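7 min read

3.2 Floor markings and walking routes

The second part of the study looked at how people cross an open room when the floor gives them a weak cue about direction. Earlier work on wayfinding has mostly dealt with signs, lighting and doorways. Floors have had less attention, and the studies that do exist tend to use bold arrows or painted lanes. We wanted a cue that visitors could easily ignore.

Sessions were held in the former market hall at Stidbridge during August. We recorded 696 crossings. Of these, 510 were kept for analysis. The rest were dropped when a visitor stopped to talk, turned back, or walked in a group too tight for the paths to be told apart. Visitors were told that the study concerned public buildings, and floors were not mentioned until they had left the hall.

Figure 4 shows a square layout with a plain border and a pale floor split into broad strips, with one lighter stripe set on a diagonal. 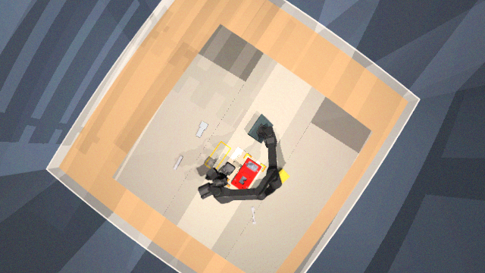
Figure 4. Rendered square layout, viewed from above.

Each path was coded by hand using the scheme set out by Baloch, which sorts crossings into direct, edge-following and mixed. Two coders worked separately and met every Wednesday to settle the cases they had marked differently. Most of these were mixed paths in which the visitor began along a wall and then cut across near the end. We kept the original rule that a path counts as edge-following only if more than half its length lies within arm's reach of a wall.

Visitors who came in alone took direct paths more often than pairs did. Pairs tended to drift toward the walls - a pattern also seen in the Savodia pilot - and they slowed down more before choosing an exit. Age made little difference once walking speed was taken into account. Time of day did matter. After 4 p.m. the low sun came through the west windows, and several visitors said they had steered around the glare.

The diagonal cue had a small effect on where people turned and almost none on which exit they picked. Haris Minhas, who ran the Hallura sessions, found a similar split between turning point and final choice, although his hall was narrower and had only two exits. We return to this comparison in Section 4.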